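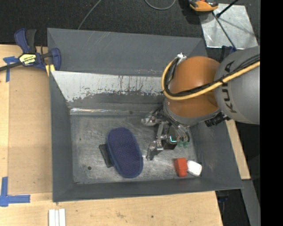

Erhan Tuncer's only comment on the proposal was that a bin is harder than a table, and would we please do the table first. We did the bin first. What follows is the report on how that went.

8 min read

Bin Picking in a Shared Workshop
Project report, second term
Submitted 3/21/26

1. What we set out to do

The aim was to have an arm take mixed small objects out of a metal bin, one at a time, and put them down somewhere else without throwing them. The proposal says "reliably", a word we would like to withdraw. All the work was done in the Grindon shared workshop, on a bench we had promised to give back by November and still have.

We named the project Sokska. It doesn't stand for anything, although the first draft of this report spent half a page pretending it did.

2. The set-up

The arm is a KUKA with a two-fingered gripper. The bin is grey metal with sloping sides, clamped at the edge. Before the clamp, every firm contact with a wall moved the bin a little, and after twenty minutes the arm was working very accurately on a bin that had gone elsewhere. We blamed the calibration for two weeks. The clamp took five minutes to fit.

Blue tape on the bench marks positions we didn't want to measure again. Please leave it where it is.

The cables run along the outside of the arm in a loop. Too short and the wrist can't turn, too long and the slack drops into the bin and gets treated as an object. We have managed both. The present length was arrived at by bad temper and has been fine ever since.

3. Objects

We wanted things that differ in shape and in how annoying they are. The long oval case with rounded ends is easy across its width and hopeless along its length. Flat pieces are a trial in any position, and a flat piece partly underneath something else is worse. Small blocks are pleasant until they settle close to a wall, where one finger has to go down between block and metal and there isn't room for it.

4. Planning the grasp

The first version simply went for whatever was highest. This works on a heap. With a few objects on a bare floor everything is about the same height, and the program changed its mind several times a second, so the arm trembled over the bin like someone choosing a biscuit.

The second version scores each candidate on clearance from the walls, then on whether anything is lying on top of it. We borrowed the scoring idea from the Kolev notes in the workshop folder and then spent a month finding out why Kolev had crossed out page four. The weights for it were set by hand. We are aware of how that sounds.

5. Results

We ran 200 attempts with the first version and 200 with the second. The first failed 56 times and the second 33. Most of what remained was objects near a wall, followed by flat ones. Reflections off the scuffed metal also gave us objects that weren't there, and the arm closed on these with great confidence. We counted those as failures after some argument.

The logs come to over 700 files, named by three people using three systems. Anyone who takes this on should start by renaming them, or by deleting them.

6. What we would change

Thinner fingertips, before anything else. The Clilico pads we ordered are grippy but fat, and the gap at the wall is where we lose most of our points. A dull liner on the floor of the bin would help with the reflections – we tried card, which the gripper picked up on the first go and counted as a success.

We would also let the arm nudge things away from the walls before trying to grasp them. There is a branch with this half written. It nudges well enough but hasn't learned to stop.

And we should have done the table first. Erhan has asked for that to be in writing.

3 comments · 12 shares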